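4.2 Objetos com simetria rotacional
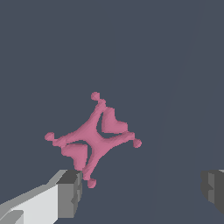 Figura 3. Objeto em forma de estrela de quatro pontas e os dois dedos da garra, em simulação.

Confesso que esta peça foi a que mais me deu dor de cabeça (e a de que mais gosto!). Na Figura 3 dá para ver o porquê: quatro braços com uma bolinha na ponta e dois lóbulos opostos, quase um cata-vento. O estimador de pose do Livo se perdia com isso e trocava um braço pelo outro. Seguindo a sugestão de Wilma Cairns, passei a tratar como equivalentes as poses separadas por meia-volta, e em 200 tentativas simuladas a garra fechou bem em 93% delas, contra uns 11 pontos a menos sem o ajuste. Com o Kadlec ainda não testei, fica para a seção 5.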